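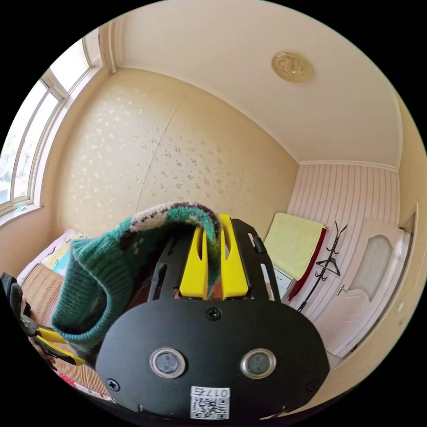

Yellow fingers closed on a teal-green knit, bed behind.

Filed under: Reviews > Workplace Automation

The Fleklow hand gripper weighs 420 g and lists at $366. Clallbridge bought seven for its home-services crew, who now record garment handling while they tidy bedrooms. Grip on thick knits is good. Fine yarn can catch between the fingers, and the slotted arms collect lint.

The bigger change is to the job. Staff work one-handed for much of a visit, and a bedroom takes longer. Clallbridge cut the daily room quota and pays a recording allowance, which the crew asked for in May. Wrist fatigue is still a complaint. The Dundix strap helps a little and should be in the box.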